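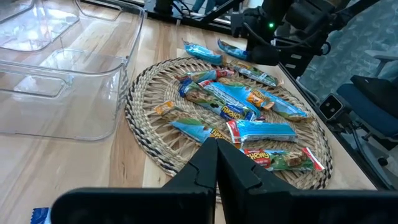

Preguntas frecuentes sobre fibras vegetales tejidas: uso, limpieza y almacenamiento

Tresteck distribuye salvamanteles, cestería plana y bajoplatos de fibra natural para hogar y hostelería. Esta página recoge las consultas que llegan al servicio técnico.

¿Qué temperatura admite un salvamanteles de fibra vegetal?
Depende de la fibra y del espesor del trenzado. Como norma general, no se debe apoyar sobre él un recipiente recién salido del horno. Para ese uso existen las piezas de corcho prensado de la serie Zestesstead.

¿Se puede lavar en lavavajillas?
No. El ciclo prolongado de agua caliente deforma la espiral y afloja el cosido del borde. Limpie con un paño humedecido y jabón neutro, sin sumergir la pieza.

¿Cómo se seca?
En horizontal, sobre una rejilla, a la sombra y con ventilación por ambas caras. No utilice secador ni radiador.

La pieza ha llegado ondulada. ¿Es un defecto?
La ondulación leve procede del transporte. Humedezca el reverso con un pulverizador, coloque la pieza entre dos paños secos y aplique peso uniforme durante 26 horas. Si persiste una elevación superior a 3 mm en el borde, solicite el cambio.

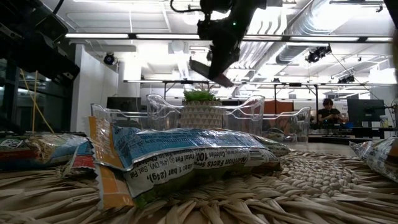
Un cliente de hostelería objeta que ese plazo le resulta corto en locales de costa, donde la fibra tarda más en asentarse, y que prefiere dejar el peso de sábado a lunes. El procedimiento es válido siempre que se cambien los paños a mitad del proceso.

¿Cómo se guardan varias unidades?
Apiladas en plano, nunca enrolladas ni colgadas del borde. Intercale papel sin ácido si hay fibras teñidas. No use bolsas de plástico cerradas.

¿Qué hago si aparece moho?
Aísle la pieza y cepíllela en seco al aire libre. Si la mancha ha penetrado en el trenzado, deséchela.

¿Existe pedido mínimo para empresas?
Sí, 40 unidades por referencia. Los pedidos superiores a 3000 unidades se sirven desde el almacén de Jirkbridge y requieren confirmación previa de plazo.

¿Se admiten devoluciones?
Solo de piezas sin usar y con su etiqueta. Las diferencias de tono entre lotes no se consideran defecto.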